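Galería: los objetos de la mesa marrón

Inicio > Galerías > Mesa y taller

Esta página reúne las cosas que pasan por la mesa marrón de la planta baja de la casa Aguirre. Son objetos corrientes: platos, cestas, cajas, tapas, tablas. La mayoría llegó de cocinas y talleres de Raltville, por compra en mercadillos o por donación de vecinos, y se usa todos los días. La galería se abrió en agosto con las primeras fichas y se va ampliando cuando hay tiempo para ordenar las notas.

Los textos son de Nayeli Arriaga y Leobardo Esquivel. Maricruz Jaramillo revisó los nombres de los objetos, que en Raltville cambian de una calle a otra: lo que unos llaman cesta, otros lo llaman canasto, rejilla o escurridor. Hemos dejado en cada ficha el nombre que usaba quien entregó la pieza, y por eso una misma cosa puede aparecer con dos palabras distintas.

El inventario completo tiene 1.302 entradas. En la galería solo se publica una parte, la que ya está limpia, medida y con su etiqueta. Las demás siguen en las estanterías del pasillo, en cajas numeradas. Quien busque una pieza concreta puede preguntar por el número de caja en el mostrador de la entrada.

Mesa central

La mesa marrón es el sitio donde se prueba qué cabe en qué. Una cesta vale como bandeja si se le pone una tabla encima; un plato hondo sirve para tener a mano tornillos o botones. De esas pruebas salen los grupos con los que después se guardan las piezas. 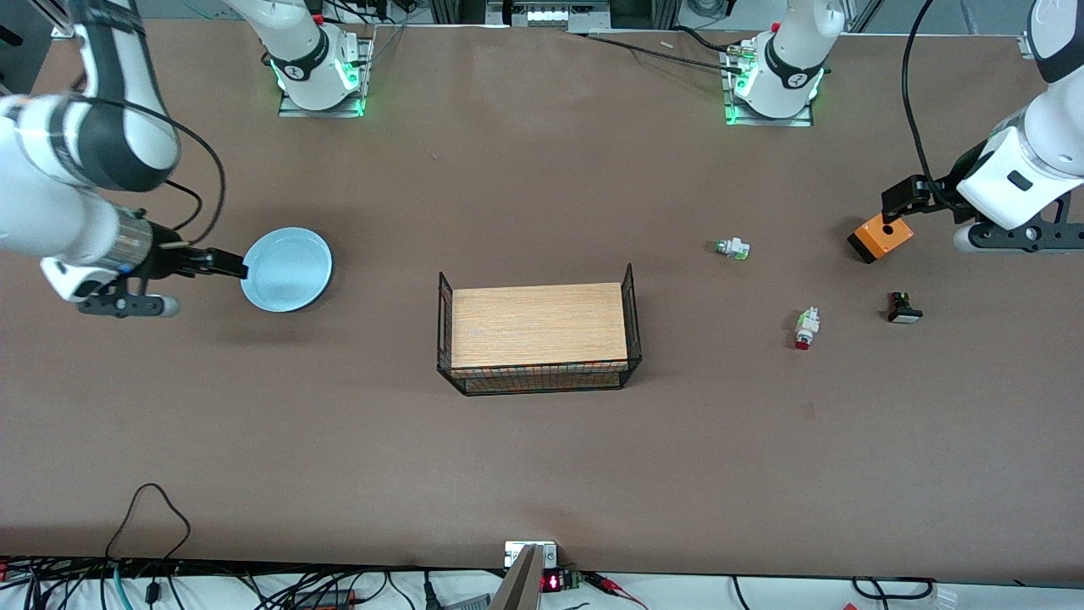
Cesta de malla negra con tabla de madera clara, plato azul claro y caja naranja con base negra.

La cesta es rectangular y de malla metálica, con los extremos bajos. Se inventarió sola, sin tapa, y la tabla se le asignó después. No son del mismo juego: la cesta procede de un lote de oficina y la tabla, de una cocina de la calle Gostcombe. Las dos van ahora con el mismo número para que no se separen otra vez.

El plato está en el grupo de los redondos. Agustina Lucero lo anotó como comedero y Leobardo como plato hondo, y en la ficha constan las dos cosas. En este grupo hay también fuentes de loza y dos ensaladeras sin pareja, que todavía no tienen ficha propia.

La caja naranja tiene un agujero redondo en la parte de arriba y parece la carcasa vacía de un pulsador. Entró con el material eléctrico de Tiburcio Aguirre — conmutadores, regletas, portalámparas — y está clasificada como caja pequeña. Si alguien tiene un botón que le encaje, que lo traiga y se prueba.

Cómo se guardan

Las cestas se apilan por tamaño, con las de malla aparte de las de mimbre. La malla se engancha en el mimbre y lo rompe, y ya perdimos así un par de asas. Las tablas van de canto en el estante inferior, con un cartón entre una y otra. Las de madera sin barnizar se aceitan una vez al año, en agosto, y se dejan toda la noche con la ventana abierta.

Los platos y cuencos se guardan boca abajo sobre papel. Nayeli prefiere papel de estraza, que no deja tinta. Durante una temporada usamos periódico y hubo que volver a lavar el lote entero.

Las cajas pequeñas y las piezas sueltas van en cajones con separadores. Los cajones son de un archivador Kamov que se compró de segunda mano y al que le falta la cerradura. En cada uno caben 200 etiquetas de las estrechas, pero no conviene llenarlos: los de abajo se atascan con el peso y luego hay que vaciarlos en el suelo para sacarlos de la guía.

Notas sobre las etiquetas

Cada etiqueta lleva el número de inventario, el nombre de la pieza y la caja. El color de la etiqueta indica la procedencia: blanco para cocina, amarillo para taller, gris para oficina. La tabla de la cesta negra tiene etiqueta blanca y la cesta, gris. Cuando dos piezas van juntas se añade una letra al final del número y un cordel.

Las etiquetas antiguas, escritas a lápiz, se conservan en un sobre dentro de la misma caja aunque ya no se usen. En varias de ellas aparece el nombre de la casa de donde salió el objeto, y Maricruz las está pasando a una libreta.

Pendiente

Faltan por fichar los coladores, las latas de galletas y una parte de los tarros. También hay que volver a medir las tablas del segundo estante, que se anotaron en pulgadas y en centímetros mezclados. La numeración salta del 2.000 al 3.282 porque los números intermedios se reservaron para los textiles, que se guardan en otro cuarto y tendrán galería aparte.

Para corregir un nombre o una procedencia, se puede dejar una nota en el mostrador con el número de la ficha. Agustina recoge las notas por la mañana y los cambios aparecen en la página con la siguiente tanda de fichas.

Ver también: Tarros y frascos. Herramientas de mano. Cajas de cartón y de lata.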